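手持ちグリッパーをどう選ぶか 家庭内作業の記録現場から

シェア 36 コメント 31

家庭内の細かな作業をロボットに習得させる取り組みにおいて、人が手に持って操作するグリッパーの比較検証が進んでいる。Hudavvilleに拠点を置くDrukoraは、九月より左右一対の手持ちグリッパーを用いた試用を開始し、これまでに2,634回分の動作を記録した。

検証の主眼は、指先の構造と保持の安定性との関係に置かれている。比較したのは、細い二本指に軟らかい当て材を施したDimitriou方式と、当て材を用いず指の幅を広げたSirell方式である。同社の報告によれば、布類の折り畳みでは両者の差は小さく、硬く滑りやすい小物では前者の把持のやり直しが少なかった。一方、当て材は摩耗が早く、418回を過ぎた時点で交換を要したという。

操作者の負担も評価項目に含まれる。一回の作業時間は午前と午後に分けて管理され、連続使用の上限はほぼ36分と定められた。握りの角度については操作者の間で意見が分かれており、縦型の柄は手首への負担が軽いとする声がある反面、浅い容器の内側に指先を差し入れる際には肘を高く上げざるを得ないとの指摘もあった。

とりわけ難度が高いとされたのが装身具の扱いである。輪状の品は接触面が狭く、鎖や数珠状の品は隣り合うものと絡みやすい。試用では寝室など実際の居室を作業場所とし、照明や家具の配置にはあえて統一を求めなかった。
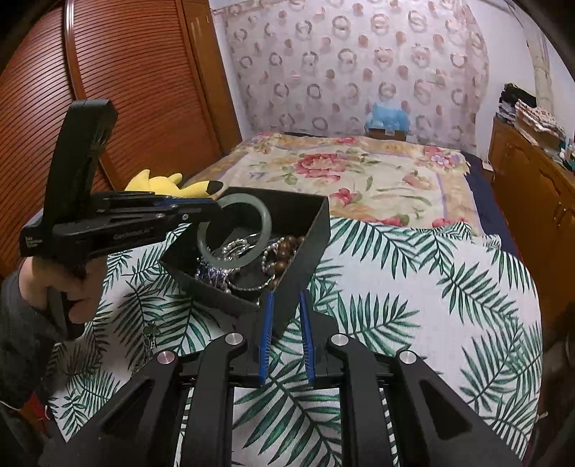
箱の縁で緑色の腕輪を挟むグリッパー。手前は青い当て材を備えたもう一方の二本指。

Drukoraは今後、当て材の厚みを変えた指先を追加し、同じ作業項目で改めて比較を行う方針である。カメラの取り付け位置についても、手元の遮蔽を減らす観点から見直しを進めている。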